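Subject: Re: [protby-users] Slow restores after moving index to second volume

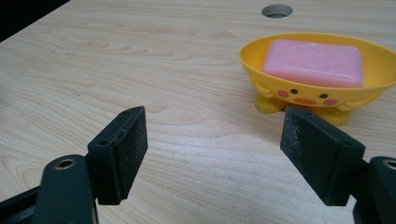
Replying on list because two other people have asked me the same thing off list.

On Friday the original poster wrote:

> We run Protby with the chunk store and the index on the same array. After
> the last upgrade I moved the index to its own volume, as the manual
> suggests under "Larger sites." Backups got faster. Restores got a lot
> slower. A directory of 214 files that used to come back while I waited
> now takes long enough that I go and do something else.
>
> The index volume is idle most of the time during a restore. CPU is idle
> too. Network is fine, I can copy a large file between the same two hosts
> at full speed.
>
> Is the split layout simply a bad idea for restores? Should I move the
> index back? I would prefer not to, the backup window is finally
> reasonable.

The split layout is fine. Leave the index where it is. What you are seeing is the read-ahead setting, and it is a side effect of how the move is done.

When the index and the store share a volume, Protby takes the read-ahead value for both from the volume section of the config. When you split them, the migrate command writes a new section for the index and copies the old values into it. It then rewrites the store section with defaults. The default for read-ahead on a store is 8 chunks. If you had ever raised it, or if the installer raised it for you on a spinning array, that value now sits in the index section, where it does nothing useful, and the store is back on 8.

Backups don't notice. They write to the store in order and only read the index. Restores read the store in whatever order the file list gives them, and with a short read-ahead each file costs at least one full seek, usually several.

To check, run the config dump on the server and look at the two sections:

protby config --dump --effective

You want the line store.readahead. Use the effective dump and not the file itself, as the file leaves out anything that matches the default. That is how I missed it the first time. I had the config open in an editor, saw no read-ahead line under store, and took that to mean it was inheriting from the volume section as before. It does not inherit once there are two sections.

On our server, which is a plain mirrored pair of disks, I get these times for the same test restore, cache dropped before each run:

store.readahead 8: 400 seconds
store.readahead 64: 88 seconds

Going higher than 64 made no difference I could measure. Memory use goes up with it, so there is no point in setting a huge number and forgetting it. On solid state storage the gap will be much smaller and you may not care.

You need to restart the store daemon for the change to take effect. A reload is not enough. Reload re-reads the file and logs that it did so, and the effective dump will even show the new value, but the reader threads keep the one they started with. I consider that a bug and have filed it. If you change the value, reload, test, and see no improvement, that is why.

Two related points.

First, the sort option. Restores can be told to sort the file list by position in the store before reading:

protby restore --order=store

This helps a lot on data that was backed up over many months, where one directory ends up scattered over the whole store. It costs a pass over the index up front, which is cheap now that your index is on its own volume. The drawback is that files arrive in an order that makes no sense to a person, so if you are waiting for one particular file out of a large set, request that file by itself first.

I have not made it the default here. Our most common restore is a single spreadsheet somebody saved over, and for that the extra pass is wasted.

Second, compaction. Someone asked off list whether running a compaction would fix this without touching the config. It will improve things, and on our older Vestero box it improved them enough that I did not look any further for a long time. But the benefit wears off as new backups come in, and a compaction of a large store takes most of a weekend. Fix the read-ahead first, then measure, then decide if you still want to compact. If you do, make sure the nightly job is disabled for the duration. The lock works, but the nightly job will queue behind it and start the moment compaction ends, which in our case was the middle of a working morning.

For those using the Grube front end: it has its own read-ahead box on the Storage tab. That box writes to the volume section only. With a split layout it changes nothing at all, and it gives no warning. Edit the file by hand.

I can't speak for the tape side. We stopped using tape before the split layout existed, and the Vurik library we had went out with the old rack. If anyone here runs a split index with tape as the second tier, I would like to know whether --order=store is honored for chunks that have been staged back, or whether it only sorts what is already on disk. The manual says "all tiers" in one chapter and "online tiers" in another.

If you post your effective dump, please include both sections in full, plus the daemon log from startup. The startup log prints the read-ahead the threads are really using, on the line that begins "reader pool".

--
To unsubscribe, send a blank message to the list's leave address.
Archives are open to subscribers only.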